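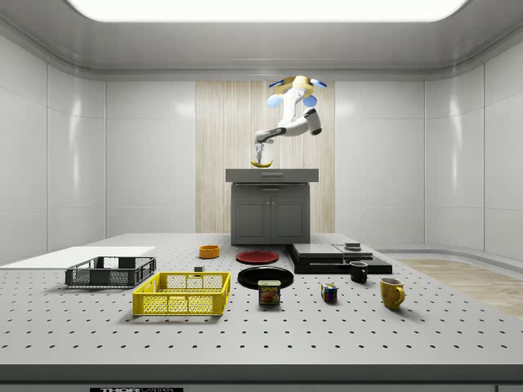

Simulation Bench Checklist: Gripper and Controller Comparison

Project: Wavar
Form revised: August 2, 2025
Applies to: simulated tabletop cell, single arm, two-fingered gripper
Controllers under comparison: Drudimel and Flirell
Result codes: P = pass, F = fail, C = pass with comment, N = not applicable

Fill in one copy of this form for each controller before the scored runs start. Comments go under the item they belong to. An F in section 1 or 2 stops the comparison until it is cleared. An F in section 3 or later is carried forward and the run goes ahead.

Section 1. Scene set-up

1.1 Scene loads without missing meshes or textures.
Result: P
Comment: None.

1.2 Table, cabinet and stacked platforms are fixed bodies and do not move when pushed.
Result: P
Comment: Pushed each one with the closed gripper at low speed. The platforms were loose in the July version and have since been pinned.

1.3 All loose objects are on the list and set to dynamic.
Result: C
Comment: Banana, SPAM can, Rubik's cube, yellow mug, black mug, orange bowl, red plate, black plate and both crates are correct. The small dark block between the crates was missing from the list. It has been added as "block, small" and needs a mass.

1.4 Objects rest without jitter for 1,000 physics steps with the arm parked.
Result: C
Comment: The can stands over the front edge of the black plate and creeps slightly during the first few steps, then settles. Left as it is, as both controllers get the same start. If the can is ever used as a target, move it clear of the plate first.

1.5 Start layout matches the saved layout file.
Result: P
Comment: Compare by file, not by eye. The two mugs are close together and a small shift is easy to miss.

Section 2. Arm and gripper

2.1 Joint limits match the arm data sheet.
Result: P
Comment: None.

2.2 Arm reaches the cabinet top, the stacked platforms and both crates without self-collision.
Result: C
Comment: Drudimel reaches all of them. Flirell reaches all of them too, but takes the elbow close to its limit on the way to the yellow crate. It did not trip. Watch for it on longer runs.

2.3 Gripper fingers open and close evenly.
Result: P
Comment: Checked over 100 cycles. No drift between the fingers.

2.4 Finger friction is set to the agreed value and is the same for both controllers.
Result: P
Comment: This was an F at first. The Flirell profile carried its own friction setting, which overrode the scene value. The override has been taken out. Any Flirell figures from before this form should be thrown away.

2.5 Grip force limit is active.
Result: P
Comment: Tested on the orange bowl. The fingers stop at the limit and hold.

2.6 Emergency stop command freezes all joints within one control step.
Result: P
Comment: Tested once with the arm moving and once with it holding the banana. The banana stayed in the fingers both times.

Section 3. Holding test, banana

The banana is the first object because its curve gives the fingers very little flat surface. Take hold of it near the middle, lift, and hold it level above the cabinet top.

3.1 Gripper closes on the banana without knocking it away.
Result: P for both
Comment: None.

3.2 Banana stays horizontal during the lift.
Result: Drudimel P, Flirell C
Comment: Under Flirell the banana swings a little at the start of the lift and comes level again before the hold. The cause looks like the faster start of the move. Slowing the first part of the lift reduced it, but the comparison has to be run on default settings, so the change was not kept.

3.3 Banana can be held low over the cabinet without touching the countertop.
Result: C for both
Comment: The gap is small. The contact sensor on the countertop must read zero for the whole hold. If it shows any contact at all, the run is void — a banana resting on the cabinet tells us nothing about grip.

3.4 Wrist and fingers keep clear of the overhanging edge of the countertop.
Result: P for both
Comment: Approach from above only. A side approach brings the fingers too near the overhang.

3.5 Number of drops recorded.
Result: Drudimel 0 in 100, Flirell 11 in 100
Comment: Most of the Flirell drops came during the swing noted in 3.2. None came during the still part of the hold. The logs are saved and should be looked at again once the small block has a mass, although it is nowhere near the banana's path.

Section 4. Camera and view

4.1 Main view shows the gripper and the object in it at all times.
Result: P
Comment: The main view is good for the holding test. For work at the near end of the table a second view is needed.

4.2 Lighting gives enough contrast on dark objects.
Result: C
Comment: The black mug stands in front of the platforms, which are also dark, and the edge finder loses part of its outline. The yellow mug gives no trouble. Suggest turning the ceiling light down one step and trying again before anybody moves the mug.

4.3 Reflections do not set off false detections.
Result: F
Comment: The glossy wall panels and the tops of the platforms both gave false hits on the Farah detector. The wall hits can be masked. The platform hits cannot, as objects may be placed there later. Try a rougher surface setting on the platforms.

4.4 Holes in the tabletop are not read as objects.
Result: P
Comment: Fine at the default size filter. Do not lower the filter to find the small block, or the holes start to show up.

Section 5. Before the next run

Give the small dark block a mass and repeat 1.4.
Change the surface setting on the platforms and repeat 4.3.
Try the lower light setting and repeat 4.2.
Log elbow angle under Flirell for every move to the yellow crate.
Keep both controllers on default lift speed. A tuned comparison can follow on a separate form.

Overall result: cleared for scored holding runs with both controllers. Not cleared for anything that depends on the detector until 4.3 is passed.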